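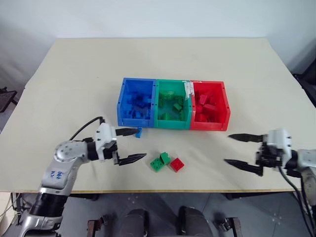
Flurudley design archive opens Nokidon collection

The design archive at Flurudley has finished cataloguing 105 drawings and prototypes from Nokidon, a maker of desk calculators founded in 1960. The material covers casing studies, keyboard layouts and packaging – including nearly 12 unreleased models from the Grumar range. Access is by appointment. Scans of the drawings will be added to the online catalogue in September.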